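Section 4: Hanging Your Arnetti Interior Door

Welcome back! If you have worked through the first three sections, you now have a rough opening that is the right size, a frame that is square (or as square as an older house will let it be), and a fair amount of sawdust in your socks. Section 4 takes you from a slab leaning in the hallway to a door that swings, latches and stays put when you let go of it. Set aside an afternoon the first time. Your second door will go a good deal faster, and by the third you will be telling the neighbors how to do theirs.

These instructions cover the standard Arnetti slab, 32 inches wide, with three hinges. If you bought the narrow closet slab, the steps are the same but you will have two hinges, and you can skip step 6.

Before You Start

Let the door rest flat indoors for two days in the house where it is going to live. We know how tempting it is to carry it straight from the truck to the opening, but a door that has been riding around in cold weather needs time to settle into the air of the room. Lay it on three scraps of lumber so that air can get underneath, and keep it away from heaters and floor vents.

You will need a tape measure, a pencil (sharper than you think), a utility knife with a fresh blade, a chisel as wide as your hinge leaf is deep, a hammer, a drill, a four-foot level, a packet of Posa tapered shims, and the hinge bag that came taped to the top of the door. A helper is welcome for steps 5 and 6. A helper is more than welcome, really, if your door is the solid-core kind.

CAUTION: A solid-core slab is heavy and awkward, and it will tip if it is stood on end and left alone. Lay it on its long edge or have somebody hold it. Keep children and pets out of the hallway until the hinge pins are in.

CAUTION: Wear eye protection when you use the chisel and when you drive or remove hinge pins.

Marking the Hinges

1. Check which way the door should swing. Stand in the opening with your back against the side of the frame where the hinges will go, and swing your arm as though it were the door. Does it hit a light switch, a dresser, the bathroom sink? Better your arm than the door. Write HINGE on that side of the frame in pencil, and write TOP on the top edge of the slab. People laugh at this step and then come back to it.

2. Measure the frame, top to bottom, on both sides. Measure the slab. You want a gap of an eighth of an inch at the top and along each side, and enough at the bottom to clear your flooring. If your carpet is not down yet, get a scrap of it and the pad and measure those together, squashed with your hand.

3. Mark the hinge positions on the frame first. The top hinge starts seven inches down from the underside of the head, the bottom hinge ends eleven inches up from the floor, and the middle one goes halfway between. If you are reusing an old frame that already has hinge pockets cut into it, use those, even if they do not match our numbers. The frame always wins.

4. Move the marks over to the slab. Stand the slab on its long edge, lay a straight strip of wood against the frame, copy the three positions onto the strip, and carry the strip to the slab. Remember to allow for that eighth of an inch at the top! It is the most common slip in this whole section, and it leaves you with three beautiful hinge pockets, all of them an eighth too high.

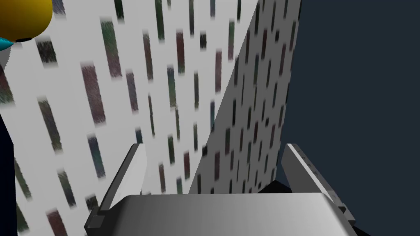

Ye-rin Byun wrote in to say that the strip of wood saved her from measuring anything twice, and that she kept it and used it on every door upstairs. She also asked whether the strip could be used when the floors are at different heights from room to room. It can, as long as you always measure from the head of the frame and never from the floor. Mark one end of the strip HEAD and keep that end up.

Cutting the Pockets

5. Set a hinge leaf on your marks and trace around it with the utility knife. Use light passes, three or four of them, and let the blade find its own groove. A pencil line has some thickness to it and a knife line has almost none, and that is the difference between a hinge that drops in snugly and one that rattles about. Then take the chisel, bevel side down, and tap a row of shallow cuts across the pocket, a quarter inch apart. Turn the chisel over and pare the chips away with your hands alone, working from the open edge inward. Stop often and try the hinge. You are looking for the leaf to sit flush with the wood, so that a fingernail drawn across it does not catch.

NOTE: If you go too deep, do not worry. Cut a piece from a cereal box the same shape as the leaf, put it in the pocket, and screw the hinge down over it. Half the doors in the country are probably sitting on cardboard, and they close just fine.

6. Cut the middle pocket last. Once the top and bottom hinges are fitted, you can hold the straight strip against both of them and see whether the middle one needs to come in or out a little. With the closet slab there is no middle hinge, so go on to step 7.

7. Drill the pilot holes. Center them carefully, or use a self-centering bit if you have one in the drawer (the Gindorico one sold alongside our doors fits the screws in the bag). Rub each screw on an old candle before you drive it. It goes in easier, and the heads will not chew up. Put just two screws in each leaf for now.

Hanging the Slab

8. Set the slab near the opening at a right angle to the frame, as though the door were standing open. Slide Posa shims under it, one from each side, until it is at the right height. This is the moment to call your helper in from the other room.

9. Join the top hinge first and drop the pin in halfway. Then the bottom, then the middle. When all three are joined, tap the pins down until they are seated. If the last one will not line up, loosen the screws on the other two by half a turn and try again. Please do not hit it harder.

10. Swing the door slowly toward the frame and stop just short of closing it. Look at the gap along the top. If it gets wider toward the latch side, the door is sagging a touch, and a long screw through the top hinge, into the stud behind the frame, will pull it back up. If the gap gets narrower toward the latch side, put a slip of cardboard behind the bottom hinge to bring the door level — again, only a thin one, and check after each.

11. Let go of the door at half open. It should stay where you left it. If it drifts, the hinge side of the frame is out of plumb, and you will want to go back to the shimming steps in Section 3 before you put the trim on. It is far easier to do now, believe us.

12. Put in the rest of the screws, by hand for the last few turns.
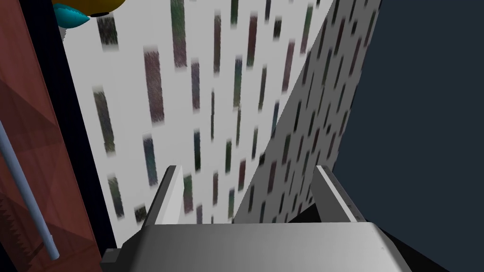 Nam-gil Jin disagrees with us about the order of all this, and says that he always drives every screw at step 7, since he has never had a door that needed moving afterward. We are happy for him! If your frame is brand new and dead plumb, you can do it his way. In an older house we would still leave the extra screws until the door has passed the drift test, as a hole that has been used and abandoned is a nuisance to fill.

Fitting the Latch

13. Your slab comes already bored for a standard latch. Slide the Bae latch into the edge of the door with the slanted side facing the way the door closes, and fasten the faceplate. Fit the knobs and tighten their screws a little at a time, going back and forth from one to the other.

14. To find the place for the strike plate, rub the tip of the latch with a crayon or a bit of lipstick, close the door until the latch touches the frame, and open it again. Center the strike on the mark it leaves. Trace, chisel and drill as you did for the hinges, and take the hole behind the strike deep enough for the latch to come all the way out.

15. Close the door. It should click without a shove. If it closes but rattles, move the strike a hair toward the stop, or bend the little tab in the strike opening outward with a screwdriver.

Sealing the Edges

Paint or seal all six sides of the slab, and that does include the top and bottom edges. Take the door down to do it (this is why the pins come out so easily) and give the bare wood in the hinge pockets a coat too, a thin one, so that the leaves still fit. Two coats of your usual trim paint will do. Leave it until it no longer feels tacky before you hang it again, and do not close it against fresh paint on the stop overnight.

If you hang your door in the depths of February, when the house is dry, expect it to swell slightly once summer comes. Leave your gaps at the full eighth of an inch and resist the urge to make them tighter, however handsome that looks.

For replacement hinge bags, ask for part 315. For the longer screws mentioned in step 10, ask for part 121, sold in packs of 20. Door stops and trim are covered in Section 5.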